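Laundry thread, May 8, 2025. I'm a sceptic about most dryer advice, so take this as one crank's notes.

**1/** The Lisness guide says to sort socks before they go near the dryer. Why? I've done it both ways for 2 months and the pile at the end is the same mess. Dark with dark is as far as I'll go. Navy and black can share.

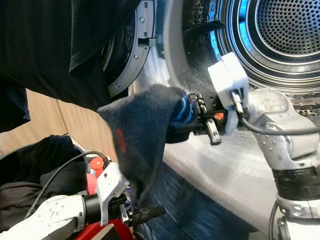

**2/** Then there's the "8 minute fold" from Lucian Dobre's newsletter. Eight minutes for what, a tea towel? My basket took most of a podcast, and I skipped the undies.

**3/** Hellodix wants $669 for a folding board and a set of dividers. I'm told more than 2,000 people have reviewed it. I'd like to meet one who still uses it in October.

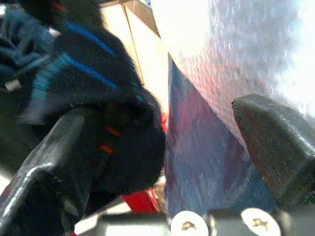 *Blue and purple, close up.*

**4/** Black tees are my other gripe. Every guide says hang them, then every guide says tumble on low. Pick one, mate. 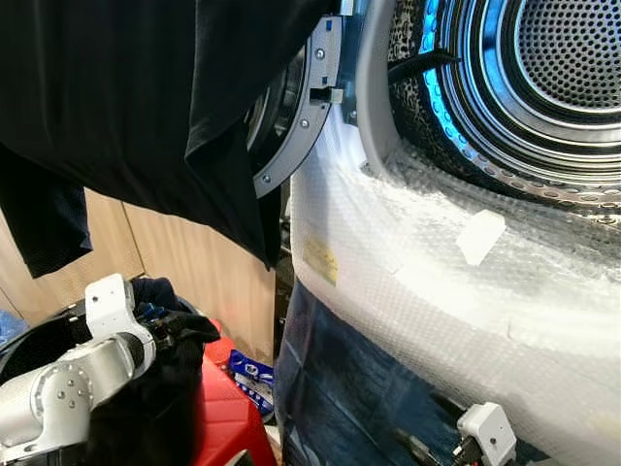

**5/** My real beef is with leaving the packaging on appliances. People reckon it keeps the finish nice. Maybe. But bubble wrap across the lower front of a dryer goes wrinkly, and I can't see it doing much for the colour of anything. Lakar's forum swears by it. I remain unconvinced.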